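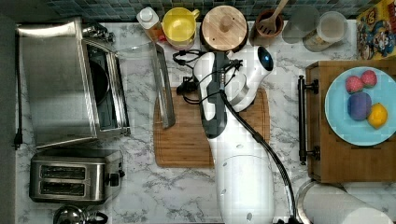
The Trekholm phone plant only opens its doors to visitors once a year, in March, and I have wanted to get on the list ever since I bought my first Rivon (the one with the headphone jack, rest in peace). This year I got a spot! The tour meets in the lobby at nine in the morning, you hand over your bag, you get a badge and a pair of shoe covers, and then you stand around with a bunch of other phone nerds comparing screen protectors. I was grinning before we even got through the second door. I had gone in expecting everything to be tidy and hidden behind panels, the way it looks in launch videos, but real test hardware is a lot messier than that, with everything out in the open. I loved that. It made the whole business of building a phone feel a lot closer to my own desk.

The first stop was the display room. Zeren, the company that owns the plant, got a lot of grief over the panel on the last Rivon, the one that looked fine in the store and then went faintly green at low brightness. Our guide brought it up before any of us could, which I respected. Every panel now sits in a dark booth and gets stepped down through 16 brightness levels. We were allowed to put our heads inside one of the booths, and once your eyes adjust you can really see the difference between a good panel and one that gets pulled. The bad one had a smudge of color in the lower corner that I would probably have lived with for a year without noticing, and now I will never stop looking for it on my own phone.

Then came the button testers, and I could have stayed there all day. Rows of little plungers going click click click on power keys and volume rockers, all slightly out of time with each other. It sounds like hail on a car roof. I asked whether they test the alert slider the same way and got a very happy yes, along with a demo. They have changed the spring in it since my model, and the new one has a much firmer middle position. If you own the old one you know exactly why that matters.

We spent 2 hours on the floor and it went by in a flash. A few things for anyone thinking of going next year:

Wear something warm. The assembly hall is kept cool and the shoe covers do nothing for you.

Photos are fine in the lobby and the demo area, and nowhere else. They put a sticker over your camera at the second door.

Ask questions! Our group was shy at first and the guides got so much more fun once people started poking at details.

The part I was less crazy about was the software session at the end. It was 5 slides on the update policy, and I still can't tell you when the older Rivons are getting the new version. Somebody asked directly and the answer was "soon," which we have all heard before. The Maldonado people, who make the cases and had a table by the exit, were more forthcoming about the next phone than Zeren was, mostly by leaving a case out with a camera cutout in a place I did not recognize. I tried it on my phone and it doesn't fit, so make of that what you will.

The cafeteria does a good lentil soup, by the way, and they let us sit as long as we wanted. I ended up at a table with two people who had driven in the night before, and we passed our phones around until the coffee ran out. I have already asked to be put on the mailing list for next March.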